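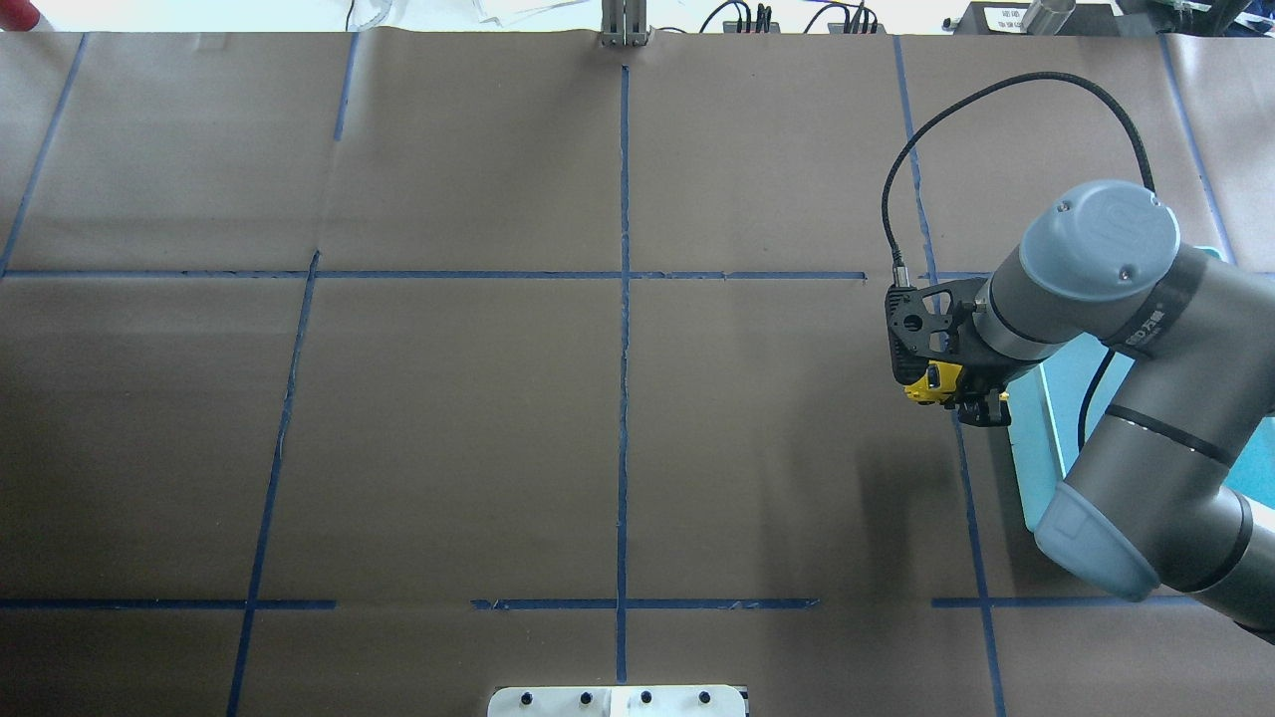

3. Covering and marking the table

The Nokholm sorting table is used with a paper cover and a grid of blue tape. Allow an hour the first time.

1. Clear the table and wipe it down.
2. Unroll the brown kraft paper across the full width. Where one sheet is not enough, let the next overlap it by a hand's width.
3. Smooth the paper from the middle outwards. Faint creases can stay.
4. Lay the long centre line first, from the back of the table to the front.
5. Add the cross lines, then the remaining uprights. Press each strip down as you go – don't stretch it.

Note: Lines laid by hand will wander a little. The cells are for sorting by eye and need not match in size.

Caution: Do not cut tape on the table top. The blade will go through the paper and mark the surface.

6. Stand the plastic bin beside the grid, clear of the cells.
7. Place one small item in a cell and check that it shows up well against the paper.

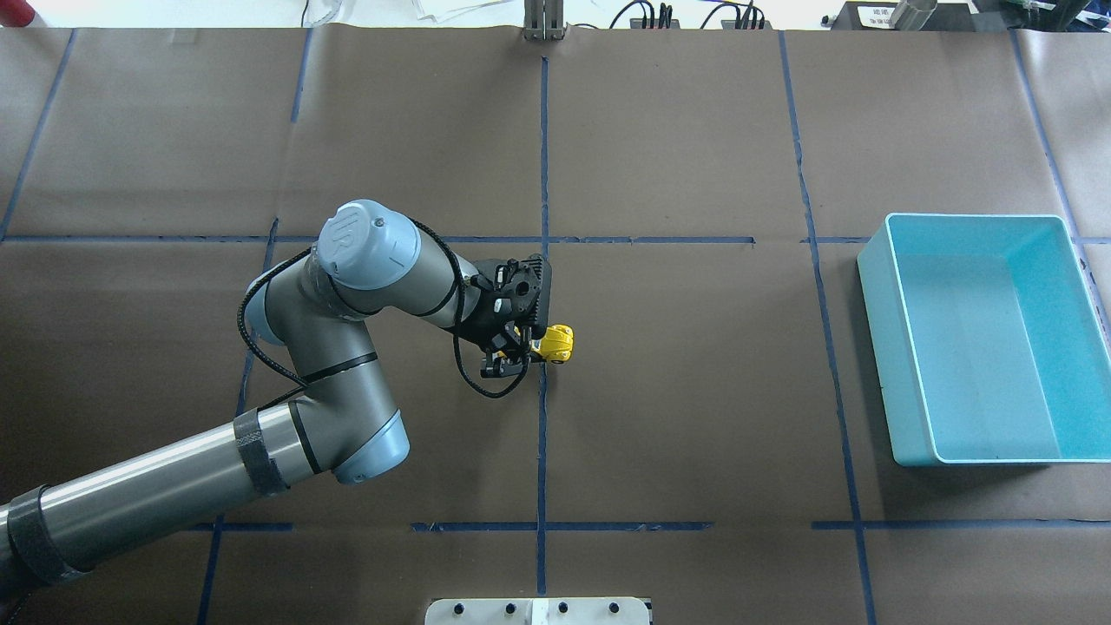
Joshi wrote to us that bins are best kept on the same side at every table, as people moving between tables reach for them without looking.

8. Check each crossing. A small step where two strips meet does no harm. Press out bubbles with a thumb, and replace any strip that has begun to lift. 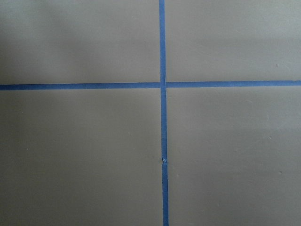 How often should the tape be replaced?
Every December, or sooner if the ends curl. Order refills from Stukovano under part number 803.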